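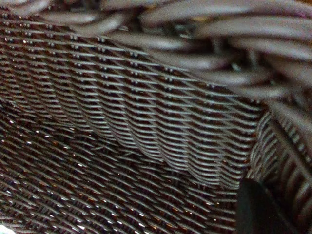
Corinne Tillman has spent most of the spring at Josthorpe teaching a robot arm to reach into baskets. She steers it by hand, and every try is saved as an example for a learning system called Trarka.

"We have 278 recordings so far," she said. "I'd keep 175 of them."

The rest were dropped because she hesitated or changed her mind partway. "If I dither, it learns to dither."

Woven baskets are slow going. The wrist camera gets very close to the weave, and near the rim the strands blur. Tillman does nine tries, then moves the basket and starts over.

"Corners are what I want more of," she said. "The finger has to come down next to the wall and stay off it. I can do that without thinking. Putting it into 175 clean examples took me since January."

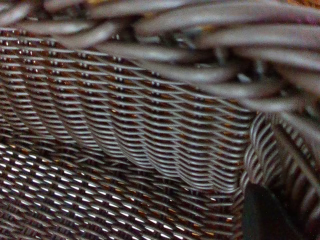

What comes next

Tillman wants five more people steering. "Right now it's all my habits in there," she said.

We use cookies to improve your visit. Accept | Manage settings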